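请问：租的房子里木桌面有白色水印和一圈一圈的痕迹，退房以前怎么处理？

提问者：Muthu Chacko
分类：居家 / 家具保养
浏览 164 次　回答 3 个

大家好。我的中文是来这里工作以后才学的，如果有的句子不自然，请原谅，也请指出来。

我租的房间里有一张木头饭桌，是房东的。桌面颜色比较深，上面有一层漆，摸起来是光滑的，不过不像玻璃那样亮。房东说这张桌子是从 Bovlow 买的，买了多少年他已经不记得，说明书也没有了。

我十月底要搬走。上个星期我把桌布拿掉，发现桌面上有两种痕迹。第一种是白色的，像一片雾，在我平时放热汤锅的位置，形状不规则，最长的地方是 73 毫米（我用尺子量过）。第二种是圆圈，比较细，颜色比桌子更深，应该是花盆下面的水留下来的。

我已经试过的方法：

用湿布擦，没有变化。
用洗碗的洗涤剂加温水擦，也没有变化，干了以后白色的那一片好像更清楚了。
用橡皮擦了一个很小的角落，那里的光泽变得有一点不同，所以我马上停止了。

我的问题有两个。第一，白色的痕迹和深色的圆圈，是不是同一种问题，可不可以用同一种方法？第二，如果我自己处理得不好，会不会比不处理更麻烦？押金里面有一部分是家具的，合同上写“正常使用的磨损除外”，但是我不确定这个算不算正常使用。

谢谢各位的时间。
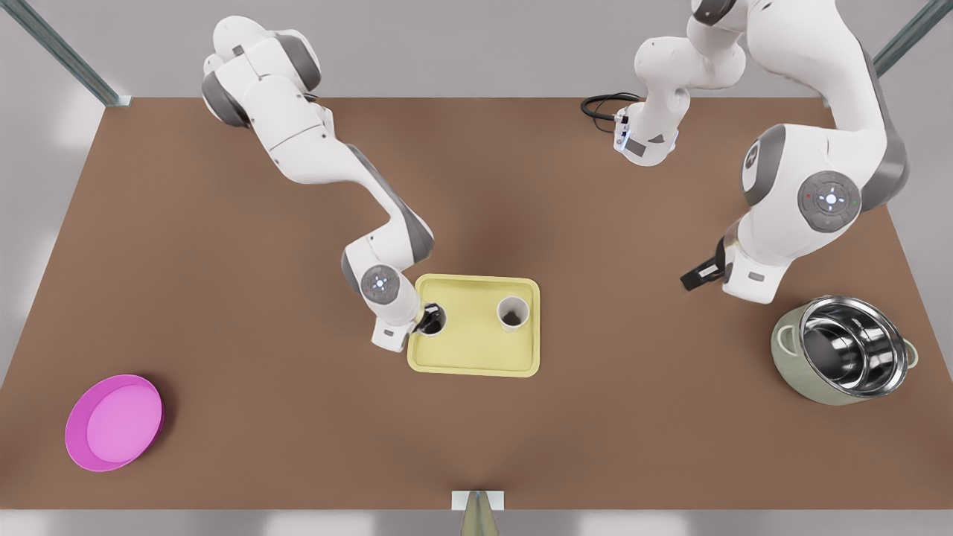

居家维修互助组 · Talau 社区问答站

回答一（已采纳）

先回答你的第一个问题：不是同一种问题，方法也不一样。

白色的雾一样的痕迹，一般是水汽进到漆层里面，但是还没有到木头。热的锅放在桌上，或者锅下面垫的布是湿的，最容易出现这种情况。这种痕迹比较好处理。深色的圆圈说明水可能已经穿过漆层，到了木头里面，木头里的成分和水起了反应，颜色就变深了。这种在表面怎么擦都没有用，需要把漆去掉以后才能处理，租房子的人我不建议自己做。

白色痕迹我建议按下面的顺序，前一步有效就不要做后一步。

一、先什么都不做，把桌布拿掉，让桌面通风两三天。新的痕迹有时候自己会变淡。

二、用吹风机，开最小的热风，离桌面一个手掌的距离，一直移动，不要停在一个地方。每次吹一分钟，用手摸一下，如果桌面觉得烫就要停。等它完全凉了再看效果，可以重复几次。

三、如果还有，用一块干净的纯棉布铺在痕迹上，熨斗调到最低温度，不要开蒸汽，水箱里的水先倒出来。轻轻放上去几秒钟就拿起来看。我自己的桌子做了七八次才完全看不见，中间我以为没有用，差一点放弃。

四、最后用一点点家具蜡，顺着木纹的方向擦，再用干布擦掉。我用的是 Zonmont 的无色膏状蜡，别的牌子应该也可以，重要的是无色，里面不要有研磨的颗粒。

如果桌面其实是贴了一层很薄的木皮，第三步要特别小心，木皮下面的胶遇到热会松开，会起泡。怎么分辨呢，你看桌子的侧面和背面，如果桌面的木纹到边缘就断了，侧面是另外一条直的纹路，很可能就是贴皮。这种情况我只做到第二步。

关于你用橡皮擦过的那个角落，光泽不一样是因为表面被磨到了一点。打蜡以后差别会小很多，但是从侧面对着窗户看，可能还是看得出来。

关于押金，我不是学法律的，只能说我的经验。我搬家的时候，先拍了照片发给房东，说明是怎么造成的，打算怎么处理，问他同意不同意。房东最后扣了 70 块，我觉得可以接受。如果你不说，自己打磨坏了，那个时候就很难解释是“正常使用”。

回答二

我奶奶的办法是牙膏，白色的那种普通牙膏，用手指擦几下就没了。我家的桌子都是这样弄的，没有出过问题。也有人说蛋黄酱放一个晚上，我没有试过，味道应该很大。

 评论：牙膏里面有磨料，提问的人用橡皮都已经把光泽擦坏了，用牙膏会更明显。如果一定要用，先在桌子的背面试。

 评论：蛋黄酱起作用的是里面的油，用凡士林也一样，比较干净。薄薄地涂一层，过一个晚上擦掉。我试过一次，变淡了一半左右，没有完全去掉。

回答三

补充一下深色圆圈的部分。

如果圆圈很浅，可以考虑用修补家具的蜡笔，选和桌子接近的颜色，不过圆圈本来就比桌子深，盖不住，只能让边缘不那么明显。网上说用草酸，确实有用，但是必须先把漆磨掉，草酸对皮肤和呼吸都不好，做完还要重新上漆，新的漆和旧的漆颜色很难一样。为了两个花盆印不值得。

你可以打电话问问做家具修补的师傅。我以前找过一家叫 Bunnag 的小店，师傅晚上七点以后也愿意上门，先看照片报价。他当时告诉我，只修一小块反而比较难，颜色要调很久，所以不要觉得痕迹小就一定便宜。报价拿到以后可以给房东看，让他自己选是修还是扣押金。

还有一点，花盆下面以后要用有边的托盘，不要用那种软木的垫子，软木会吸水，一直贴着桌面，比没有垫子还要坏。

提问者的补充

谢谢三位，也谢谢写评论的朋友。

我看了桌子的侧面，木纹是连着过去的，所以我想不是贴皮，不过我还是先用了吹风机。昨天晚上吹了四次，每次一分钟，今天早上看，白色的那一片变小了，中间已经看不太出来，边上还有。我会继续再做两天，然后再决定用不用熨斗。

圆圈我拍了照片给房东，他回答说花盆是他以前自己也放过的，他不能确定哪一个圈是我的，哪一个是他的，让我不要动它。这样我就放心了。

我还想请问一下，家具蜡打完以后，要等多长时间才可以再放桌布？包装上面没有写这个。

 评论：我一般等一天。布最好选透气的，塑料的那种桌布会把潮气闷在下面。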